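## Section 4: Picking-Up Chores in the Practice Room

If you have come this far, you have the arm talking to the computer, you have been through the stop button drill in Section 3 (please do go back if you skipped it!), and you are probably itching to see something get tidied. This section takes you through your first pick-up chore in the Tulano simulator, with balls on a floor and a tube to put away. It's the friendliest chore we have, and it is still a good deal harder than it looks.

### 4.1 Before you start: what to expect

People write to us at Benisik every week asking whether the arm can do the laundry yet, or sort the parts bins at the end of a shift, or pick up after the dog. We would love to say yes. What we can say is that it picks up a ball from a clear floor quite well, a ball resting against something else less well, and a sock only when it's in the mood. Ivone Furtado, who wrote the first version of this guide, used to put it on the cover page: "Plan on helping." We moved it in here when the cover got redesigned, but it still holds.

The practice room lets you find out how your settings behave before anything real gets squeezed, dropped or rolled under the couch. Nothing in it can break. You can run the same chore 100 times over lunch, and we hope you will, since one good run tells you very little.

> **Note:** Scores from the practice room run higher than scores on your own floor. Carpet, pet hair, low sun through a patio door and a slightly flat ball all count against you at home, and the simulator has none of them.

### 4.2 Load the chore

1. Make sure the arm's power switch is **off**. You won't need the real arm until Section 6.
2. Open Tulano and choose **Rooms > Practice > Floor Pickup**.
3. When the list of chores appears, pick **Balls and Tube**. Leave **Clutter** at 2 for now. Higher settings are good fun, but they make it hard to tell which of your changes helped.
4. Click **Load**. The first load takes a while, especially on an older laptop, and the window may go gray while it works. Let it be. Go refill your coffee.
5. Choose **View > Gripper** so you are looking out over the fingers.
6. Check the lower left corner of the window for the word **Ready**. If it says **Waiting for arm**, go to **Settings > Connection** and choose **Simulated**.

### 4.3 Set the grip

The grip setting trips up more new owners than anything else in this guide, so take your time with it. There is one slider for closing force and one for closing speed, and the two of them argue with each other.

1. Open the **Grip** panel.
2. Set **Force** to 7. This suits a tennis ball nicely and will hold a tube without sliding.
3. Set **Speed** to **Slow**. Yes, it's dull to watch. A quick close tends to nudge a round object just as the fingers get to it, and then you get to watch the arm politely close on thin air.
4. Tick **Re-check after close**. With this on, the arm looks again before it lifts.
5. Click **Save as** and give your settings a name you'll recognize in April, when you've forgotten all about them.

> **Caution:** Don't copy practice room grip settings straight over to the real arm. Start the real arm at the lowest force and work your way up, with fingers, sleeves and curious children well back.

### 4.4 Plan the order of the chore

A person tidying a floor hardly thinks about what to grab first. The arm needs to be told, or at least given a rule, and the rule you choose makes a bigger difference than any slider. There are two to choose from in this release.

**Nearest first** goes for whatever is closest to the fingers. It's fast on an open floor. It does poorly when the nearest thing is touching the gripper or leaning on another object, and it can push the one while reaching for the other.

**Clearest first** goes for whatever has the most empty floor on all sides and leaves the awkward ones for later. It travels farther and takes longer, but it usually finishes with fewer things knocked out of place. Emerson Tavares on our support desk recommends this one to everybody who calls, and we have come around to his way of thinking.

1. Open **Plan > Order**.
2. Choose **Clearest first**.
3. Under **Long objects**, choose **Handle before balls**. With a tube in play you want it dealt with early, so that the arm isn't reaching over it all through the chore.
4. Click **Preview**. The planner shows its intended path and the arm stays put.

Have a good look at the preview before you go on. Compare what the planner wants to do with what you would do yourself, down on your knees with a basket. Where the two disagree, you've found the part of the chore worth watching.
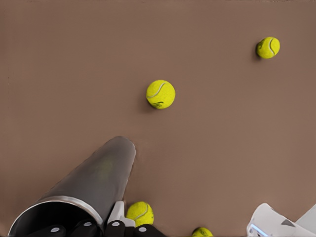

*Figure 4-1. Gripper view in the practice room, with the gray tube at the fingers and one ball right up against the gripper.*

The ball by the gripper is the one to keep your eye on in a layout like this. The one in the middle of the floor and the one farther off at the upper right both have open floor to work with, and either makes a sensible early pick once the tube is out of the way. With **Nearest first**, the close ball would jump the line.

### 4.5 Run the chore

1. Click **Run**. Keep the mouse near **Pause**; it's a good habit for later.
2. Let the chore play all the way through, even if it goes wrong early. The log is far more useful when it has an ending.
3. When the summary appears, look at **Completed**, **Retries** and **Moved by accident**. Write down the last one. A chore can be marked complete and still have shoved half the room around.
4. Click **Repeat** and choose how many runs you want.

If the arm stops with the message **No clear approach**, it has decided that every remaining object is too crowded. Click **Back off and retry** once. If it stops again in the same spot, end the run and count it as a miss. It's tempting to move the ball with your mouse and carry on, but then the score is partly yours!

> **Note:** Each run saves a log to your **Batista** folder. The folder holds 1,225 logs before it begins replacing the oldest, so copy out any you're fond of.

### 4.6 Is it ready for your floor?

Move on to Section 5 when your accidental moves have stayed low over a long batch of runs, with **Clutter** still at 2. If you use the arm in a shop, run the **Nornine** parts tray chore as well, because small hard pieces behave nothing like felt-covered balls.

*Section last revised 2018-10-11.*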